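## 3. Setting up the Clillex desk timer 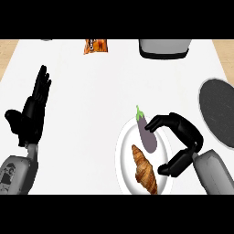

Natalina Serra wrote back on the first draft of this section that she had followed every step, and the timer still lost two minutes before lunch. Fair enough. The factory sheet promises "perfect time, always," and I don't believe it either. What follows is what worked on the timers in the Bradau office.

1. Slide the battery door off and put in fresh batteries. The sheet says any kind will do. Rechargeables gave us a dim display within 19 days, so I'd skip them.
2. Hold MODE for 5 seconds until the hour blinks. If it doesn't blink, let go and hold it again - the button is stiff and misses presses.
3. Set the hour with the left key and the minutes with the right key. Press MODE once to save.
4. Check it against a clock you trust. Check again the next day.
5. If it has drifted, open the DRIFT menu and move the value up or down by one. Wait another day before you touch it again.

**Note:** The "auto-correct" setting is supposed to do step 5 for you. I left it on through April and saw no difference at all. Fiorella Pellegrini says hers works. I haven't seen hers.

**Caution:** Do not press RESET with the batteries in. It wipes all 3 alarms along with the drift value, and there is no warning on the screen.

### 3.1 Alarms

Each alarm has its own volume, from 1 to 5. Level 1 can't be heard with a door closed. Levels 4 and 5 sound the same to me, whatever the box claims.

To turn an alarm off for one day only, press SKIP twice. Pressing it once does nothing on the older units - the ones with Rizzi printed under the battery door.

Section last changed 26 Aug 2019. For the wall bracket, see section 4.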